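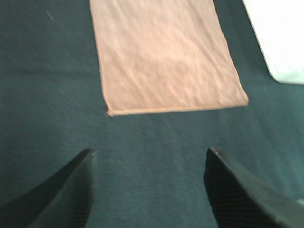
Towels are one of those household things with a much longer story than you'd guess from the pile in your closet. A towel is a piece of absorbent cloth used for drying or wiping, and that's the whole definition, so I'm going to be generous about what counts. A plain rectangle like the peach-pink one lying flat on the teal cloth is the shape most people think of, and it's the shape I'll stick with for most of this article. I've been collecting and reading up on household cloth for 24 years (my closets can confirm this), and towels are still the part I get the most questions about!

History

People dried themselves with flat woven cloth, mostly linen, for a very long time before anybody thought of loops. The looped kind we now call terry is usually traced to Turkey, and to the city of Bursa in particular, where bath towels were part of going to the hammam. English manufacturers picked up the idea in the nineteenth century and worked out how to make it on machines. Before that, a looped towel took a lot of hand labor and was priced like it.

My own grandmother never really trusted terry. She kept a drawer of flat linen towels and ironed every one of them, and I have to admit they dried glasses better than anything I own now.

How the cloth is made

Most woven cloth has two sets of threads, the warp running lengthwise and the weft going across. Terry adds a third set, the pile warp, which is kept slack so it pushes up into loops while the other warp stays tight. All those loops give the water more surface to cling to. Shear the tops off and you get velour, soft and lovely to look at, though I find it pushes water around more than it soaks it up.

Then there's the waffle weave, with its little square hollows, and huck, a nubby old-fashioned weave that used to be everywhere in kitchens. I'm very fond of huck. Krešimir Hoxha, who taught the weaving course I took one February, made us weave a sample of it 4 inches wide and pull it out again if the edges wandered. Mine wandered plenty.

Mixed yarns change the look as much as the weave does. When lighter and darker threads go into the same cloth you get a flecked effect, like the gray fabric draped over the paler folded cloth in the next picture, and it's a pattern that hides lint and small stains wonderfully well. 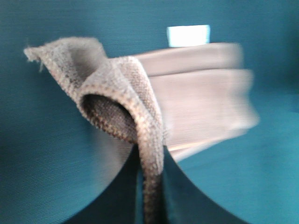

Sizes and names

Names vary from store to store, so take these loosely. A washcloth is the small square one, a hand towel is the middle size, and a bath towel is the one you wrap up in. A bath sheet is bigger again (too big for my towel bar, sadly). Tea towels are flat and made for dishes, and what Americans call a dish towel can be either flat or terry.

Weight is given in grams per square meter, or GSM. Low numbers mean thin and quick to dry, high numbers mean thick and slow. I like the thin end for travel and the gym, and the thick end for winter.

Washing and storing

New towels often come with a finish on them that makes them feel silky in the store and repel water at home, so I wash mine before the first use. Go easy on fabric softener. It coats the fibers, and the towel drinks less every time. Dark reds and browns can bleed in the first few washes, so keep those to themselves.

Check the tag before you turn the dryer up. Folding is a matter of taste and shelf depth, and I like a long narrow strip for the rusty brown ones because I can roll it up from there and tuck the tag inside.
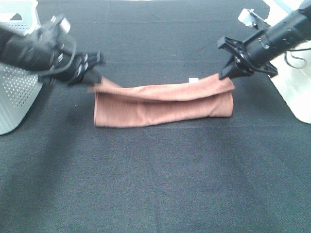
See also

Bath mat
Huckaback
Terrycloth
Turkish bath
Waffle fabric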